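**Painting the back wall pale grey — one coat or two?**

**zast_lyle** wrote:

Hello all. I am preparing the small room behind our kitchen in Zastdale. The walls were a tired yellow and I want a very pale grey, almost white. I bought the matte from Jornico. The tin says one coat is enough over primer. Is this true in your experience? The long wall is 930 cm with no door and no window, so every mistake will show.

Lyle Begay

**afaf.aoun** wrote:

Dear Lyle, I don't trust "one coat". In August I painted my hallway with the same kind of paint and at 4 in the afternoon, when the sun came from the side, I could see each pass of the roller. I gave a second coat the next morning and the marks were gone. Please buy the second tin now, so both come from the same batch.

**morris1084** wrote:

I disagree with Afaf. If the primer is good and you keep a wet edge, one coat is fine. Roller marks come from pressing too hard. A second coat on a wall this long is money thrown away.

**afaf.aoun** wrote:

> Roller marks come from pressing too hard.

Sometimes, yes. But I was not pressing hard, and yellow is a difficult color to hide. Did you ever cover yellow, Morris?

**morris1084** wrote:

Green, not yellow. I accept that yellow may be worse. I would still wait for the first coat to dry fully before deciding.

**zast_lyle** wrote:

Thank you both. I followed Morris first and Afaf second — one coat, then I waited a night, and the yellow was still coming through near the corner. So I made the second coat with the longer roller.

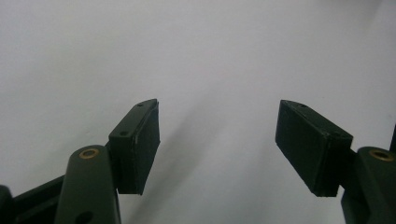
I used the medium-nap sleeve from Bukthorpe, and I did not go back over any part that was already starting to dry. This was the hardest rule for me, my hand always wants to correct. The ceiling line is still to do. Should I use tape, or only a steady angled brush?

**afaf.aoun** wrote:

Brush, if your hand is calm. My tape pulled off small pieces of new paint. If you must use it, remove it while the paint is still soft.

**morris1084** wrote:

Tape for me, always. But I agree about removing it early.

**zast_lyle** wrote:

Then I will try the brush behind the door, where my mistakes are private, and write again when the ceiling line is finished.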